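February 11, 2025

Okay so the marmalade. I said I wasn't going to do citrus this winter and then Jardine Market put the bitter oranges out by the door, and I walked home with two bags and a sore shoulder. Three batches later the kitchen still smells like a candle store and I'm completely happy about it!

The first batch was the runny one. I got impatient (the clock said it was nearly bedtime) and pulled it off the heat before it had any business coming off. I'm calling it syrup and it's going on pancakes. The second one I cooked properly, with the peel cut thin the way Daryna Kovalchuk does hers, and I did the cold plate test over and over until a blob of it wrinkled when I pushed it with my finger. So pretty in the jars, like stained glass.

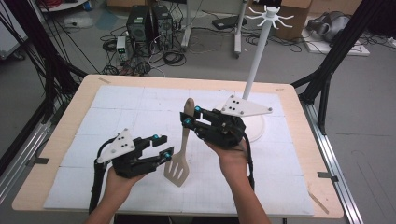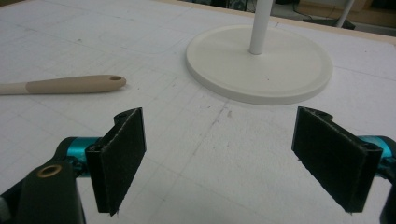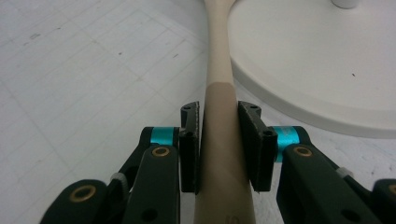 Batch three is the one I'm really excited about, though. I put in a good slug of ginger syrup and left the peel chunky, and it has that bite at the back of your throat that the grocery store kind never has. I ate it off the spoon standing up, then on toast, then on the heel of the loaf after the toast was gone. I need to write down how much ginger that was before I forget. I think it was half the little bottle? Half, maybe a bit more.

Daryna wants a jar to trade for her plum butter from December, and I've been dropping hints about that plum butter for weeks, so yes please. She also says there's a jam table at the Mudell fair again this year and I should enter. I don't know. Last time the entry form wanted everything typed and the jars all matching, and mine are a mix of whatever came through this house, old pickle jars and all.

Still to do: wash the big pot (it's soaking, the bottom is a crime), buy more lids, find the roll of labels I swear I put in the drawer with the birthday candles. And there's a bowl of oranges left on the counter. I might candy the peel tomorrow night if I get home at a decent hour.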